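**December, 09:40, Plolari cell, gripper side**

Continuing from the page before. The left finger was still opening slower than the right finger this morning, same as when I stopped. I ran the open/close cycle with nothing in the grip and listened. There is a small scratching sound near the end of opening, only on the left. I did not hear it in the fall, but at that time the fan in the old cabinet was covering everything.

What I checked before touching any screw:

- motor current while closing: same on both sides, as far as the log can show
- finger mounting screws: one on the left was loose, I could turn it by hand
- cable from the wrist camera: rubs on the wrist cover when joint 6 goes past the half turn
- linear guide: grease is dark, and there is some powder in it

I think the powder is from the finger material itself. The cream fingers are printed by Folter and the inside face of the foot is not protected where it touches the guide. Rutherford has the same fingers on their cell and they put a thin shim there. I asked for the drawing of this shim and I have it now, it is in the shared folder under "gripper", with the name shim_v2.

**10:25**

Power off, air off, lock on the switch. Took the left finger off. Put the screws in the magnetic dish in the order they came out, because the two near the tip are shorter and I have made this mistake already.

The guide cleaned well with a dry cloth first and then a cloth with a little alcohol. Please do not spray the alcohol directly, it goes into the position sensor and then the homing fails until it dries. New grease, a very small quantity, moved by hand from one end to the other 8 times. After this I could not feel the rough place any more.

The shim I cut from the 0.3 sheet. The first one was bad, I had measured from the wrong edge and the hole was too close to the corner. The second one fits. It has to sit flat under the foot, and if you see it bend upward when you tighten the screw, take it out and make the hole bigger. Do not force it.

Tightening: I used the small torque driver, 2 passes, first half and then full. Thread glue, the blue one, one drop for each screw. Senga Halliday wrote in the margin of the manual that full glue is too much for these threads and I agree with her. I had a lot of trouble to remove the one which was glued in the summer.

**11:50**

Power on. Homing OK at first attempt. Open/close 18 cycles without load, no scratching. The two fingers now arrive together, or at least I cannot see the difference by eye. The log still shows the left one a little later. I will leave it like this, it is inside the limit that Lillo gives in their checklist.

Then the camera. After a finger is taken off it is always necessary to look again at what the wrist camera sees, even if the camera itself was not touched. The bracket shares one screw with the finger base (bad design in my opinion, but we live with it). I made one capture with the gripper at the waiting position and kept it in this entry for comparison with the next time.

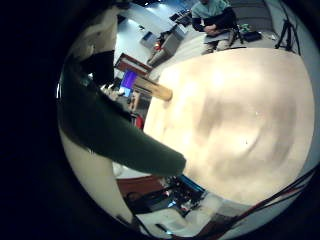
My problem with the wrist view is the space which the finger takes. It is so near to the lens that it can never be sharp, and I do not try to get it sharp, the focus should stay on the work distance. But the cream surface fills most of the right half, and this is more than I want. For the dark speck near its middle and the brownish smudges I will wipe the finger and then look again, so we know if they are on the plastic or on the lens. The red and dark cables at the lower right are also in the view and pass in front of the lower rim of the finger. So the cable route must be changed anyway, and I would like to do both things in one stop. The black border is thicker on the left side, and I have written this down as a question for the bracket: is it turned a little, or was it always like this? I have no older capture from the same position, so I cannot say.

What I want to try, in this order:

1. Wipe finger and lens cover, new capture from the same waiting position.
2. Loosen the shared screw, push the bracket fully against the stop, tighten, capture again.
3. Move the cables to the outer side of the wrist, with one more clip. Leave enough loop for joint 6, test by hand with brakes released before running any program.
4. Only if the finger still covers too much: ask Folter for a finger with a narrower back.

After step 2 the camera calibration is not valid. Do not run the pick program from the old file. I have renamed it with "OLD" in front so it will not load by accident.

**15:10**

Stopped here for today, steps 1 to 4 not started. The cell is powered off and the lock is on the switch, key in the drawer with the torque driver. The bad shim is also in the drawer, it can be used as a template for the outer shape but not for the hole.

To order: blue thread glue (small bottle, almost empty), cable clips that fit the thin arm cover, one more sheet 0.3.

Open question for Senga: does the checklist from Lillo want the grease interval in hours or in cycles? The table has both and they do not agree with each other. Until I know, I write both in the log.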